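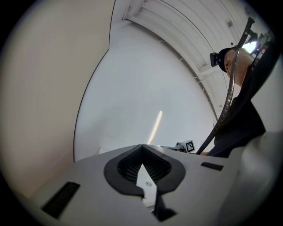 # Why Does a Cap Have a Brim?

Written by Oranuch Srithong for the children's pages of the Stavow library

Maybe you have a cap at home. Maybe it is on your head now, although your mother has asked you to take it off at the table. A cap is such a common thing that we almost stop seeing it. But somebody had to think about every part of it, and each part has a name and a job.

## The parts, from the top

On the very top of a baseball cap there is usually a small round button. Many children think the button holds the cap together, but the stitches do that. The button covers the place where all the pieces of cloth meet. Without it you would see a small knot of seams there, and it would not look so nice.

The pieces of cloth are called **panels**. A panel has the shape of a tall, narrow triangle with curved sides, a bit like the peel of an orange when you take it off in neat parts. If you sew flat triangles with straight sides, you get a pointed hat, like a tent. If you sew triangles with curved sides, you get a round shape that fits a head. All the panels together are called the **crown**, the same word as for a king's crown.

In many caps there are little holes in the panels, with thread sewn around the edge. They are called **eyelets**, which means "little eyes". Your head gets warm under cloth, and the holes let some of the warm air go out.

Inside, where the cap touches your forehead, there is a soft band. Its name is the **sweatband**. When you run in the sun, your forehead gets wet, and the band drinks the drops before they come into your eyes. If you have ever had sweat in your eyes, you know it stings. The reason is the salt in it.

And at the front is the **brim**. Some people call it the bill, like the bill of a duck, and some people call it the visor. All three words are good.

## A small roof for your eyes

Try something. Stand in a room with the lamp on and look a little up, but please do not look straight into the lamp, and never look at the sun. Now put your flat hand on your forehead, like a sailor who is searching for land. Does the room become easier to see?

Your eye has a black hole in the middle, called the pupil. In bright light the pupil becomes small, so that less light goes in. In the dark it becomes big. When one very bright spot is shining from above, the eye has a difficult problem. The spot is too bright, but the other things in the room are not bright at all. Some of the strong light also spreads inside your eye and makes a kind of fog over what you see. We call this **glare**.

Your hand stops the light from above, and the fog goes away. A brim does the same work, and you have both hands free. You can catch a ball, hold a fishing rod, ride a bicycle or fix something small with a screwdriver.

## What the brim hides

There is another side to it. The brim hides the bright light from you, but it also hides you from other people.

When a tall person with a cap looks at you from the front, you may not see the eyes well, for they are in the shadow. When a small child stands close and looks up, it is different. The child sees the underside of the brim, and below it perhaps a nose and a cheek. Babies must know the undersides of a lot of caps!

The person inside the cap also sees less. The brim covers the upper part of what the eyes can see. If you walk under a low branch with your cap pulled down, you can hit your head on it. I have done it myself, in my first year in Stavow, and I had to put ice on my head.

## What is inside a brim?

Bend the brim of a cap softly with your fingers. You can feel that there is something stiff between the two layers of cloth. In old caps it was often cardboard. Cardboard is cheap and easy to cut, but when it gets wet it becomes soft, and after that it never has its good shape again. Today it is mostly a thin sheet of plastic, and a cap with plastic inside can be washed.

Look also at the rows of stitches on the brim. They go in curved lines, one inside the other, like the rings when you throw a stone in a pond. They hold the cloth and the stiff part tightly together.

Before there were baseball caps, people played the game in other hats. Some of the early players wore hats of straw. A straw hat gives good shade on all sides, but when you run and look up for the ball, it likes to fly away. A cap sits closer to the head.

## Does the color matter?

Yes, a little. Dark cloth takes in more of the sun's light and turns it into heat. White cloth sends more of the light back. So a black cap in summer becomes warmer than a white one. On the underside of the brim, however, a dark color can help, because light which comes up from sand, snow or water is not thrown back so strongly into your eyes.

## Try it: the brim test

The children in the second class of the Bunnag school made this test with me, and you can make it at home.

**You need:**

- a sheet of thick paper
- scissors
- a strip of paper long enough to go around your head
- tape
- a book
- a lamp that stands higher than you

**What to do:**

1. Make a ring from the strip of paper. It should sit on your head but not press.
2. Draw half a moon on the thick paper, as wide as your forehead, and cut it out. It is your brim.
3. Tape the brim to the front of the ring.
4. Sit so that the lamp is in front of you and above you. Read a few lines from the book without the brim.
5. Put the ring on and read a few lines more.
6. Cut a piece from the brim, so that it is shorter, and read again. Go on until the brim does not help any more.

Write down how long the brim was when it stopped helping. Then move the lamp lower and do the test again with a new brim. One boy in the class made a brim as long as his arm. It worked very well against the lamp, but it fell down on his book each time he turned the page.

## Words to remember

**Crown:** the part of the cap that covers your head.

**Panel:** one of the pieces of cloth in the crown.

**Eyelet:** a little hole for the air.

**Sweatband:** the soft band inside.

**Brim:** the stiff part in front that makes shade.

**Glare:** light so strong that it makes other things hard to see.

Bring your paper brims to the library desk if you want to hang them on our wall. Please write your first name on the underside.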